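Ticket 558 - Peteo sound system, no audio in right channel
Opened by: Prakash Marar
Status: Resolved
Date: November 19, 2000

Hi all! First off, I love this amplifier. I've had the Peteo running through a pair of Grondis bookshelf speakers for eight months and it makes old records sound brand new. But last night the right channel dropped out halfway through a side, and now I get a faint hiss and no music.

What I've tried so far:

Swapped the speaker wires left to right. The silence stayed on the right output, so the speaker is fine.
Tried the CD player in place of the turntable. Same thing.
Turned the balance knob all the way over and back. A crackle, then nothing. 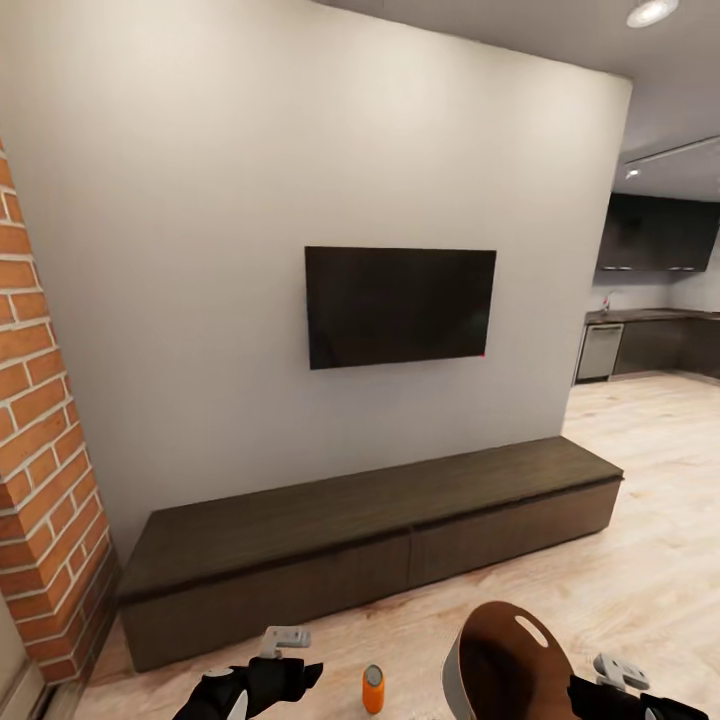 I also pulled the fuse cover and both fuses look good. The manual has a wonderful fold-out diagram on page 27 (whoever drew it, thank you!) but it stops short of the output relay, and that's where I'm starting to look. Is it safe to open the top with the unit unplugged?

Reply from Mudaliar, support desk

Great testing, this saves us a lot of back and forth. Please leave the top on for now. Units with a serial number starting in 202 have a pair of metal jumpers on the back, between the sockets marked PRE OUT and MAIN IN. They get dull and lose contact. Unplug the amp, pull both jumpers, rub the prongs with a dry cloth and push them back in firmly.

Update from Prakash Marar

Mine does start with 202! The right jumper was almost black. I cleaned both and the channel came back the second I powered up - full volume, no crackle. I played three albums in a row to be sure, and that was no hardship at all.

One leftover question. The hiss is gone on CD but still there, very low, on phono. Could that be the ground wire?

Reply from Mudaliar, support desk

Could be. Tighten the ground screw first, then try the Purnemero phono cable if you still have the one from the box. Closing this one, but reply here and it reopens.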